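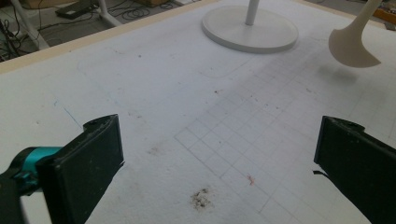
3.2 Serving tools and the size of a portion

One of the great pleasures of this study was finding how much people have to say about their ladles. We had planned to ask only two questions about serving tools in the Pollmont interviews, near the end, after the long part on shopping and storage. By the third household we had moved them to the front. People who had answered politely about cupboards would suddenly get up, fetch something from a drawer and show us how their mother held it!

The talk kept returning to the bowl of the ladle. In most homes a portion of soup was "one and a bit" or "two, not full", and cooks could pour that amount into a measuring jug with surprising accuracy. Sales (fieldwork notes, July) calls this the household measure, and we keep her term here. It is learnt at the stove and seldom written down. When a ladle breaks or goes missing, the measure goes with it for a while, and several cooks remembered weeks of soup that ran short or had to be eaten up the next day.

Wooden ladles came up more often than we expected (Figure 2). Metal ones were praised for lasting, but wood was what people reached for when the pot was a good one or the soup was thick.
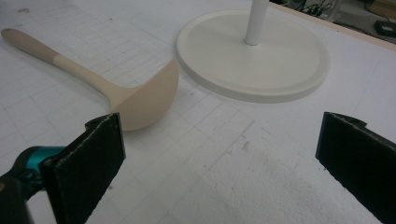 Figure 2. Wooden ladle with a long handle and a deep, rounded bowl.

The handle matters too, and we were slow to notice it. A long handle keeps the hand away from steam and lets a seated person serve across a table, which in Graltach is the usual way to feed guests. Odera pointed out that the families who serve at the table also give smaller first helpings and expect everyone to ask for more. Families who fill bowls at the stove give about 20 per cent more the first time and rarely offer again. We find this a lovely result, and one that recipe books, with their fixed number of servings, miss completely.

Jayawardena and Renaud take up the question of second helpings in Section 4, where the Ibarra kitchens are compared with the other two sites.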